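Appel à participants : vider, trier, ranger (ou pas)

Publié par Estrella Barrera, pour l'atelier Prisus
Sessions en février, dans nos locaux de la rue Tapia

On nous explique depuis des années qu'une maison bien rangée rend heureux. Qu'il suffit d'acheter des boîtes, de coller des étiquettes et de plier les chaussettes debout. J'ai acheté les boîtes. J'ai fait les étiquettes. Les piles sont toujours dans le tiroir à couverts et je ne sais plus à quoi sert la boîte marquée « Divers 2 ».

Prisus est un petit atelier qui teste des objets du quotidien pour le compte de personne en particulier : nous publions nos notes, on nous lit un peu, et quelques médiathèques s'abonnent. L'an dernier nous avons passé l'hiver sur les égouttoirs. Cette année ce sont les bacs de rangement, avec couvercle, ceux que l'on trouve dans tous les garages et sous la moitié des lits. Nous cherchons des gens pour s'en servir devant nous et nous dire ce qu'ils en pensent vraiment.

Qui nous cherchons

Des adultes, habitant à une distance raisonnable de l'atelier, qui rangent chez eux au moins de temps en temps. Il n'est pas nécessaire d'aimer cela. Les personnes qui n'aiment pas cela sont même sous-représentées dans nos précédentes sessions, et cela se sent dans les résultats : tout le monde trouvait tout pratique.

Nous aimerions en particulier entendre :

- des parents ou grands-parents qui ramassent des jouets tous les soirs ;
- des assistantes et assistants maternels ;
- des personnes ayant déménagé récemment et vivant encore dans leurs cartons ;
- des gens qui ont du mal à soulever, pincer ou tenir un couvercle, pour quelque raison que ce soit.

Si vous êtes consultant en organisation, coach en désencombrement ou auteur d'une méthode en sept étapes, merci de nous le signaler dans votre message. Ce n'est pas éliminatoire, mais nous voulons le savoir avant.

Ce que vous ferez

Une session dure une matinée ou un après-midi, pause comprise. Elle comporte 4 exercices, toujours dans le même ordre.

Remplir. On vous donne un bac et un lot de petites choses disparates. Vous rangez comme vous le feriez chez vous, sans vous appliquer. Si chez vous on verse tout en vrac, versez tout en vrac.

Retrouver. Après la pause, on vous demande de ressortir certaines pièces du bac que vous avez rempli, puis d'un bac rempli par quelqu'un d'autre. C'est l'exercice le plus long, et celui dont les participants se plaignent.

Fermer. Vous mettez et retirez le couvercle de plusieurs modèles, assis puis debout, puis avec une seule main. Certains fabricants promettent une fermeture « d'un geste ». Nous avons un avis là-dessus mais préférons ne pas vous influencer.

Raconter. Un entretien, enregistré au son seulement, sur ce que vous gardez, où, et depuis quand vous ne l'avez pas ouvert.

Les bacs que nous essayons

La sélection compte 9 modèles. Deux viennent de la gamme Hundside, dont le catalogue affirme que « voir, c'est retrouver ». Trois viennent de chez Oltbridge, opaques, avec un porte-étiquette dont l'étiquette tombe. Le reste a été acheté au hasard des rayons, payé par nous, tickets à l'appui. Aucun fabricant ne nous a rien prêté, ce qui nous évite les remerciements. 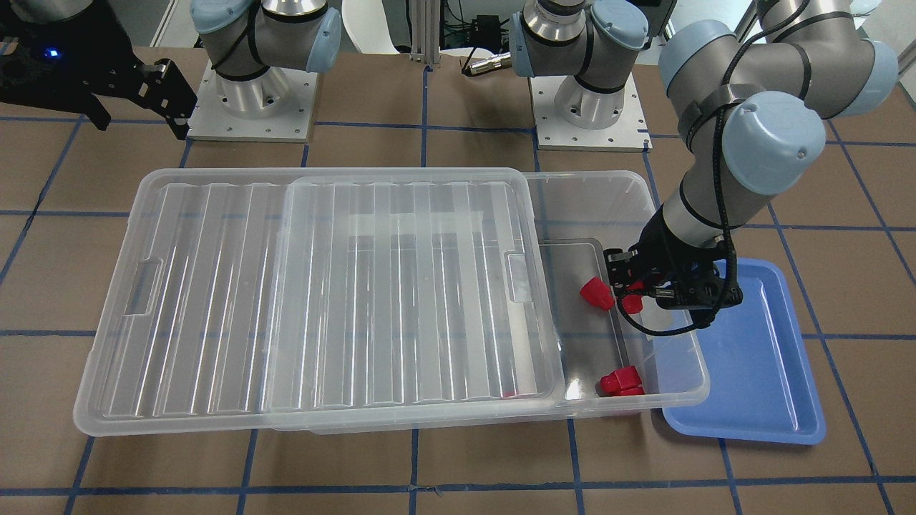 L'argument de la transparence est celui dont je me méfie le plus. Il figure sur presque toutes les étiquettes et personne ne semble l'avoir vérifié avec de vrais objets dedans. Prenez un grand bac allongé, clair de partout, le couvercle strié posé en travers : du côté ouvert on reconnaît au moins une pièce en forme de gobelet et une autre en forme de bloc, toutes deux rouges. Sous les stries, il ne reste d'un objet qu'une petite tache rouge. On sait qu'il y a quelque chose, on ne sait pas quoi. À ce compte-là, un bac opaque et une bonne mémoire font peut-être aussi bien, et c'est une des questions que nous posons. Si vos essais me donnent tort, je l'écrirai, avec un peu de mauvaise grâce.

Ce que vous ne ferez pas

Vous ne serez ni noté ni filmé chez vous, et l'on ne vous conseillera pas de jeter quoi que ce soit. Vous n'aurez pas à vous demander si un objet vous procure de la joie. Rien ne vous sera vendu à la sortie.

Indemnisation et aspects pratiques

Chaque session est indemnisée 237 euros, transport inclus, par virement dans le mois qui suit. Oui, c'est un chiffre bizarre : c'est ce qui reste du budget une fois divisé par le nombre de places, et j'ai refusé de l'arrondir vers le bas. Le café est correct. L'atelier est au rez-de-chaussée, sans marche, et les sièges peuvent être échangés si les nôtres ne vous conviennent pas. Les sessions du matin commencent à 9 heures.

Vos réponses sont publiées sans votre nom. Vous pouvez relire vos propos avant parution et en retirer ce que vous voulez, mais pas en ajouter, une ancienne participante nous ayant rendu un chapitre entier.

Pour vous inscrire

Écrivez à Estrella Barrera, atelier Prisus, avec pour objet « Bacs ». Indiquez vos disponibilités en février, matin ou après-midi, et répondez en quelques lignes à ceci : quel est le dernier objet que vous avez cherché chez vous, et où était-il ? Pas de CV, pas de lettre de motivation. Les photos d'étagères impeccables ne seront pas prises en compte.

Nous répondons à tout le monde, y compris pour dire non. Les personnes non retenues peuvent demander à figurer sur la liste du prochain essai, qui portera sur les cintres.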